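We use cookies to keep this blog running and to remember that you already closed this box. Accept / Manage preferences

My wrist hurts in a place I didn't know could hurt, so let me tell you about the weighing task.

I've been helping out at Flakura since January, mostly in the evenings, and my whole job is to move a robot arm through some ordinary kitchen chore over and over until there's enough of it recorded for the thing to learn from. People at parties think this means programming. It doesn't! I haven't typed a line of anything. I hold a little handle with a squeeze trigger, I move my hand, the gripper moves, and when I mess up I hit a pedal and the take gets thrown out. That's the job. I love it, mostly.

The task this month is scooping stuff into a bowl on a kitchen scale until the number is close to where we want it, then backing off. Sounds like nothing. You do it half asleep when you make bread. But try doing it through a gripper with two fat fingers and no feeling in them at all. I can't tell how hard I'm squeezing the scoop except by watching it, and if I squeeze too lightly it rolls in the grip just as I tip it, and there goes everything, all over the table. I've picked more little round bits out of the gaps in my sneakers than I care to admit.

My first evening I got 12 takes that counted. Twelve! In three hours! Remigiusz Czarnecka (he's been doing this far longer than me and has the posture to show for it) got 60 in the same time and still stopped for soup. I was so annoyed that I watched him for a whole evening instead of doing my own, and I'm glad I did, because he does it completely differently from me.

What I was doing was being careful. Tiny moves, stop, look, tiny move, stop, look. It felt responsible. Then I played some of it back and it was horrible to watch, like somebody parking a truck in a closet. And the arm learns all of that. Every dither goes in. If I hang over the bowl for four seconds wondering whether I'm lined up, then as far as the robot knows, hanging over the bowl for four seconds is part of weighing things.

Remigiusz decides before he moves. He looks at where the bowl is, works out the whole path, and then goes in one smooth sweep and lives with it. If it's bad, pedal, next one. He also tips the scoop from much lower than I would have dared, so low that I kept sucking my breath in, and hardly anything bounces out. 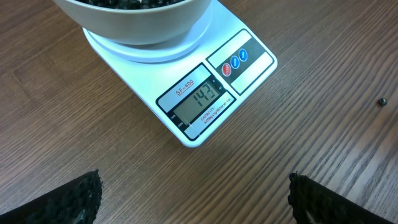

The other thing he told me was to quit chasing the exact gram. I'd get within a whisker of the target and then go back for one more tiny pinch, and overshoot, and get mad, and toss the take. He lets the number land in a range and leaves it there. Also you have to wait for the scale! It lags a bit after each pour, and for days I was adding more while it was still making up its mind. Now I pour, pull back, count one-two in my head, and read it. I do this at home now too, with coffee, and my sister has asked me to stop counting out loud.

We also shift everything between takes. Turn the scale a bit, slide it, turn it the other way, move the bowl off center. I hated this at first because I'd finally get comfortable with one spot and then have to give it up. But the Pathirana folks (they train on what we record) had a batch last year where the scale sat in the same place the whole time, and their arm would go to that place perfectly whether there was a scale there or not. I would have paid to see that.

Some small stuff, mostly for my own memory:

Rest the elbow. I had my arm floating in the air for a week like a conductor. A folded towel under the elbow fixed most of the shaking.

Spin the chair so you're facing the same way as the arm. If you sit across from it, left and right swap in your head at the worst moment.

Quit when you get sloppy. I can feel it come on around nine at night, I start bumping the edge of the bowl, and nothing I record after that is worth keeping. Go home and eat something.

Anyway, the total as of last night is 527 good ones from me, and the last couple of evenings I didn't dread the pour at all. I even had one take so clean I made Remigiusz come over and look at the playback. He said "fine," and from him I'll take it.

Next up is the jar lid task, which everyone groans about, and then supposedly I get a turn on the two-handed setup over at Darnarlow if they ever get the second handle fixed. I've been told to bring my own towel.

14 shares · 9 comments

Get new posts by email. Enter your address and press Subscribe. You can unsubscribe at any time.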